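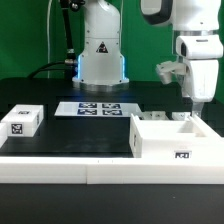

For three weeks I have been trying to make order on my work table at home, and I am slowly learning that the surface matters more than the boxes. My old table was light gray and every small white part disappeared on it. Now I have a black top, and I understand why I like it so much: on black, a white tray with raised walls can be found at once, even when I am tired. I also like very much the long white rail that runs along the front. My table has no such border yet, and my screws go to the floor almost every evening.

Frauke Sperling gave me an old strip of aluminum for this, but it is 7 centimeters too short. I could join two pieces near the center – with white pieces I think the joint would not disturb me. Teodoro Lacson says I should glue them. I prefer screws, so that I can take the rail off for cleaning.

The tray is another question. I want one with a deeper part inside, for the things which roll. The one from Skerska looked good in the shop, but the inner part was too narrow for my pliers, so I brought it back. In June I will look again, maybe for two smaller ones. Until then the pliers are living in a soup bowl.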